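How to Run a Tea Station on a Desk You Also Have to Work At

Posted 1 June 2023 in Small Rooms

I live in 300 square feet, counting the closet, and the closet is generous. When I moved in, the kitchen turned out to have one working outlet, already spoken for by the refrigerator. The kettle had to go somewhere else. The somewhere else was my desk.

I have now made tea at a desk for two years without drowning a laptop. What follows is the method, including the parts I got wrong and the part where I had to buy a new keyboard before the two years officially began.

What you need

A desk with at least one drawer. An electric kettle with a lid that closes properly. A tray or mat if your desk is wood. A dish towel you don't mind sacrificing. A wall outlet within reach of the kettle's own cord. A pitcher for carrying water, which I'll get to.

Step 1. Pick the kettle's corner

Sit down and work for an hour as you normally would, then look at where your elbows have been. The kettle goes where they haven't. For right-handed people that is often the far left, and for me it's the far right, for the dull reason that the outlet is there.

Keep it toward the back. A kettle near the front edge is a kettle waiting for a sleeve. Look up as well. If there's a shelf overhead, the steam will find it, and after a few months the bottom of the shelf will start to peel like a sunburn. My first desk, a Vultau with a hutch, died this way. Pull the kettle out from under any shelf before you switch it on, or take the shelf down and accept that you never read those books.

Step 2. Deal with the cord

The cord should run sideways or backward off the desk, never across the front where a knee or a chair arm can catch it. Most kettle bases have a groove underneath where you can wrap the extra length. Mine had one for eleven months before I turned it over.

Plug straight into the wall. Kettles pull a lot of power, and a bargain power strip with a lamp, a monitor and a phone charger already on it does not want to meet one. If the cord won't reach, move the desk. I know. Move the desk anyway.

Step 3. Empty the drawers

All of them, onto the bed, so you can't go to sleep until it's finished.
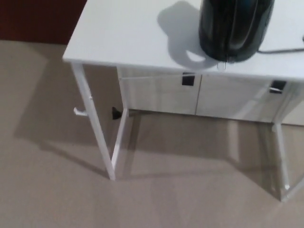 You will find batteries of unknown loyalty, the manual for a printer you gave away, and a great many pens. Test the pens. Keep the four that work and be honest with yourself about the purple one.

Now decide which drawer belongs to tea and which belongs to work. The tea drawer should be the one you can open without leaning across the kettle. If your desk has only one drawer, put a divider down the middle and defend the border.

Step 4. Fill the tea drawer

Start with a liner. A cut-up placemat is fine. Tea dust gets everywhere, sugar gets further, and a liner can be lifted out and shaken over the sink.

Tea bags go in a flat tin with a lid, standing on edge like file cards so you can see what you have. I counted mine once during a slow afternoon and there were 154, of which 118 were chamomile. I don't like chamomile. People give it to you when you've mentioned being tired.

Spoons go in a narrow box next to the tin. One mug lives in the drawer if the drawer is deep enough. Measure before you buy the mug, and measure the inside of the drawer, not the front. Drawer fronts lie.

Leave out anything sticky. Honey in a desk drawer is a long-term relationship with ants — I had one that lasted most of August.

Step 5. Fill it where the sink is

Never pour water into the kettle while it's sitting on the desk. Lift it off its base, carry it to the sink, fill it there, dry the bottom with the towel, and carry it back. If the kettle is heavy or your wrists object, bring water over in a pitcher, but set the kettle on the floor or a stool to fill it.

Fill only what you plan to drink. It boils faster and there's less to spill. My neighbor Alois Sutter boils a full kettle every time and then makes one cup, on the theory that he might want another. He never wants another.

Step 6. Pour over something

Put the mug on the tray, or on a folded towel, and pour there. Move the laptop back first. I mean physically move it. Leaning over it in a protective manner doesn't count, and is in fact how the keyboard went.

If you're on a call, wait. A kettle at full boil sounds to the other person like you're taking off.

Step 7. Wipe down at the end of the day

Pale desktops show every ring, and dark ones show the dust that settled while you were feeling smug about not having a pale one. Use a damp cloth, then a dry one. For a tea ring that has set, make a paste of baking soda and a little water, leave it for a few minutes, and rub gently. Try it in a hidden spot first. Glossy drawer fronts streak if you use too much water, so wring the cloth out hard and go over them last.

Descale the kettle once a month if your water is hard. Half white vinegar, half water, boil, let it stand, rinse twice. Tell anyone you live with before you do this. My sister made a pot of Earl Grey with it and still brings it up at holidays.

A few questions I keep getting by email

Can I do this with a glass desk? I'd put a thick mat under the kettle and check what the maker says about heat.

Which tray do you use? A Prantl one, from a thrift store, with a picture of a goose on it. I've never seen another.

What about a coffee maker? Same rules, bigger footprint, and the grounds need a bin with a lid. Do not put the grounds in the work drawer "for now."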